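Entretien d'un canapé en cuir clair : dépoussiérage, taches, nourrissage

Rubrique Salon et textiles
Mise à jour : janvier

Le cuir d'ameublement clair (crème, ivoire, beige) est dans la plupart des cas un cuir pigmenté : une fleur corrigée ou pleine, recouverte d'une couche de couleur puis d'un vernis de finition. L'entretien porte donc sur le vernis avant de porter sur le cuir. Les produits gras vendus pour la sellerie équestre ou la maroquinerie n'y pénètrent presque pas et laissent un film collant qui retient la poussière. Les méthodes ci-dessous ne s'appliquent ni au nubuck, ni au daim, ni aux cuirs aniline.

Identifier la finition

Déposer une goutte d'eau déminéralisée sur une zone cachée, par exemple l'arrière d'un accoudoir ou le dessous d'un coussin. Attendre 3 minutes.

La goutte reste en surface et s'essuie sans trace : cuir pigmenté. Suivre la présente fiche.
La goutte fonce le cuir puis disparaît en séchant : cuir aniline ou semi-aniline. Limiter l'entretien au chiffon sec et consulter un professionnel pour les taches.
La goutte fonce le cuir et laisse une auréole : finition usée ou absente. Ne rien appliquer avant un essai complet sur zone cachée.

Pour un revêtement synthétique (polyuréthane ou PVC), le nettoyage à l'eau savonneuse convient, mais le nourrissage est inutile. L'envers d'une chute ou d'un rabat sous l'assise permet de trancher : fibres emmêlées pour le cuir, trame textile régulière pour le synthétique. Attention aux fabrications mixtes, avec cuir sur les surfaces de contact et synthétique sur les flancs et le dos.

Matériel

Aspirateur avec brosse douce à poils longs
Deux chiffons en microfibre non pelucheuse, blancs de préférence
Pinceau plat à poils souples, largeur 20 mm
Eau déminéralisée
Savon neutre liquide ou nettoyant spécifique pour cuir pigmenté
Lait d'entretien sans silicone ni cire
Terre de Sommières

Les chiffons de couleur sont à écarter sur cuir clair : certains dégorgent dès qu'ils sont humides. Même remarque pour les lingettes ménagères, dont l'alcool et les tensioactifs attaquent le vernis à la longue.

Dépoussiérage

Fréquence : toutes les semaines en usage courant. Procéder de haut en bas, appuie-tête, dossier, accoudoirs, assise, puis jonctions. Passer la brosse sans appuyer, dans le sens des coutures. Un embout nu raye la finition, surtout s'il est en plastique dur et déjà marqué.

Les dossiers capitonnés demandent un passage supplémentaire. La poussière se loge dans les plis qui convergent vers chaque point de capiton, puis s'y agglomère avec le sébum. Utiliser le pinceau à sec, en rotation légère, l'aspirateur tenu dans l'autre main à quelques centimètres. Ne jamais tirer sur le point lui-même : le fil de rappel est noué à l'arrière de la mousse et sa reprise impose en général de déhousser le dossier.

Sur les modèles à têtières réglables, relever chaque têtière en butée avant de commencer. Le pli d'articulation concentre les craquelures, parce que la matière y travaille à chaque réglage et que l'on oublie de la nettoyer. Remettre en position basse une fois le cuir sec.

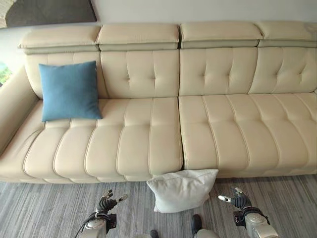
Nettoyage à l'eau savonneuse

Fréquence : deux fois par an, davantage pour les appuie-tête et les accoudoirs, exposés au sébum et aux produits capillaires.

Étape 1. Diluer une cuillerée à café de savon neutre dans un litre d'eau déminéralisée tiède. Battre pour obtenir de la mousse.
Étape 2. Prélever uniquement la mousse avec le chiffon. Le chiffon doit être humide et ne pas goutter.
Étape 3. Travailler par panneau entier, de couture à couture, en mouvements circulaires. Un nettoyage arrêté au milieu d'un panneau laisse une démarcation visible sur les teintes claires.
Étape 4. Rincer aussitôt avec le second chiffon, humidifié à l'eau déminéralisée seule.
Étape 5. Sécher au chiffon, puis à l'air libre, à température ambiante. Pas de sèche-cheveux ni de radiateur d'appoint.

Dans les plis du capiton, remplacer le chiffon par le pinceau, chargé de mousse et égoutté. Tamponner ensuite. L'eau qui stagne au fond d'un pli traverse les trous d'aiguille et atteint la mousse.

Taches courantes

Corps gras (beurre, huile, vinaigrette). Absorber sans frotter avec un papier blanc. Couvrir de terre de Sommières, laisser agir une nuit, aspirer. Recommencer si nécessaire. Pas d'eau avant la fin de l'opération.

Café, thé, vin. Tamponner immédiatement, de l'extérieur vers le centre. Mousse de savon neutre, rinçage, séchage. Sur finition intacte, une tache traitée dans l'heure part le plus souvent sans résidu.

Encre de stylo à bille. Le solvant qui dissout l'encre dissout aussi le vernis. L'alcool, la laque et le dissolvant à ongles sont à proscrire. Utiliser un bâtonnet détachant pour cuir, type Comitz, en suivant le trait sans déborder. Au-delà d'une journée, l'encre a généralement migré dans la couche pigmentée et il faut envisager une retouche de teinte.

Transfert de jean. Le bleu indigo se fixe sur l'avant de l'assise et le haut des accoudoirs. Nettoyant spécifique appliqué à l'éponge douce, plusieurs passages courts, rinçage entre chaque passage. Les gommes en mousse de mélamine enlèvent la couleur, mais aussi le vernis par abrasion.

Cire de bougie. Laisser durcir, refroidir avec un sachet de glace enveloppé dans un linge, décoller à la main. Ne pas utiliser de lame.

Nourrissage et protection

Le lait d'entretien s'applique sur cuir propre et sec, après chacun des deux nettoyages annuels. Déposer une noisette sur le chiffon, jamais directement sur le cuir, et étaler en couche mince. Laisser poser une vingtaine de minutes, puis lustrer. Un excédent blanchit dans les coutures et se retire mal une fois sec : le reprendre au pinceau avant le lustrage.

Les laits Tevex et Rernisier donnent un résultat comparable sur cuir pigmenté. Le premier s'étale mieux, le second laisse un toucher plus mat. La crème Kang, plus riche, est à réserver aux cuirs semi-aniline. Dans tous les cas, essai préalable sur zone cachée et attente d'une nuit avant de généraliser.

Distance minimale conseillée entre le dossier et un radiateur : 50 cm. Sous une baie vitrée exposée au sud, prévoir un voilage. Le cuir clair jaunit plus qu'il ne pâlit, et le jaunissement du vernis est irréversible sans reprise de finition.

Coussins décoratifs et plaids

Les teintes soutenues (bleu canard, bordeaux, noir, indigo) peuvent dégorger sur un cuir clair, par frottement ou par simple contact prolongé en atmosphère humide. Le contrôle est rapide : frotter l'envers du coussin vingt fois avec un chiffon blanc légèrement humide. Si le chiffon se colore, laver la housse séparément, avec un rinçage long, puis refaire l'essai. Si la coloration persiste, la housse ne va pas sur ce canapé.

Points à vérifier également :

Fermetures à glissière orientées vers le bas, curseur rentré sous son rabat.
Pas de sequins, de perles ni de broderie métallique côté cuir.
Housses parfaitement sèches avant remise en place.
Coussins déplacés chaque semaine, pour éviter qu'une zone protégée de la lumière ne se distingue du reste de l'assise.

Un garnissage en plumes se regonfle à la main, loin du canapé : les tuyaux de plume qui percent la housse rayent la finition. Les garnissages en fibres de polyester n'ont pas cet inconvénient mais se tassent plus vite. Les plaids à longues franges sont à éviter sur les modèles à mécanisme, les brins se prenant dans les articulations.
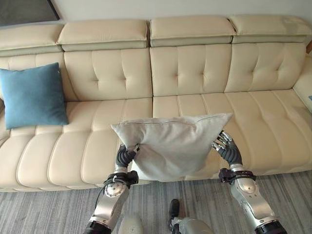

Jayanthi Nair signale que l'essai au chiffon humide ne suffit pas toujours pour les housses neuves : une housse bleu foncé, négative au premier contrôle, a marqué son assise ivoire au cours d'un été humide. Elle recommande de répéter l'essai après le premier lavage, puis au début de la saison chaude, et d'intercaler entre-temps un linge de coton écru entre la housse et le cuir. Elle demande aussi si la terre de Sommières convient pour ce type de transfert.

Réponse de la rédaction : non. La terre de Sommières absorbe les corps gras et n'agit pas sur les colorants. Traiter comme un transfert de jean, par passages courts au nettoyant spécifique. Si la trace ne diminue plus après le troisième passage, arrêter et faire établir un devis de recoloration, en indiquant au professionnel les produits déjà employés. Le contrôle répété des housses a été ajouté au calendrier ci-dessous.

Calendrier récapitulatif

Chaque semaine : dépoussiérage à la brosse douce, déplacement des coussins.
Chaque mois : pinceau à sec dans le capiton et les plis des têtières, aspiration sous les coussins d'assise amovibles.
Janvier et juillet : nettoyage à la mousse, rinçage, séchage, lait d'entretien.
Avant l'été et après chaque lavage de housse : essai au chiffon blanc.
Une fois par an : contrôle des coutures, des pieds et de la visserie des mécanismes, resserrage à la main sans forcer.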